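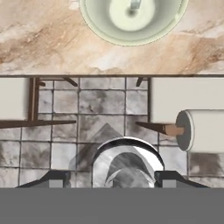 Ticket 610: Boiler locks out overnight, hot water only lukewarm

Opened by: Ubaldo Zanetti
Assigned to: Laurențiu Dobre
Equipment: Ruvent combination boiler, Jumus room control
Status: Closed

Customer report
The boiler shuts down during the night and shows fault code 242 in the morning. Pressing reset brings it back, but it has locked out again on 3 of the last 5 nights. Hot water at the upstairs taps never gets past lukewarm. Radiators heat normally while the boiler is running. Last serviced in April by another company. No paperwork left.

Remote check, 8:15 a.m.
Asked customer to read the pressure gauge with the system cold. It was below the green band. Talked him through the filling loop until the needle was in the green. Both valves closed again afterward. Boiler reset and fired. Told him to leave the Jumus schedule alone so the overnight run would match the earlier ones.

Customer reply
Locked out again at 4:40 a.m., same code. Pressure was still in the green when I checked it. Water upstairs is no better. There is a gurgling noise from the boiler for a minute or so before it fires.
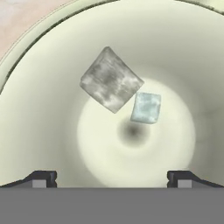
Site visit, first entry (L. Dobre). Pressure holding, no leaks found at the boiler or at the radiator valves I could reach. Bled air from the high point in the upstairs hall and the gurgling stopped. The code points to the flow sensor on this model, so I pulled the sensor and found black sludge on the paddle. Anyone picking this up who has not seen magnetite before should look for dark and light gray patches, like the surface of the big tilted cube in the picture, only wet and much finer. Cleaned the paddle and refitted it with a new O-ring. Boiler ran a full cycle without a fault.

Site visit, second entry
Hot water still lukewarm at full flow. Cold inlet filter was clear. Plate heat exchanger was partly blocked on the heating side. Ordered a replacement from Skorkico and left the boiler running on heating only.

Parts fitted
Plate heat exchanger and seals. System flushed until it ran clear, inhibitor added, magnetic filter installed on the return. Vlad in the warehouse has the old exchanger if the supplier wants it back.

Customer reply
No lockouts since the visit. Upstairs shower is properly hot. OK to close.

Closing note
Check the magnetic filter at the next service. If code 242 comes back, test the sensor wiring before ordering a new sensor.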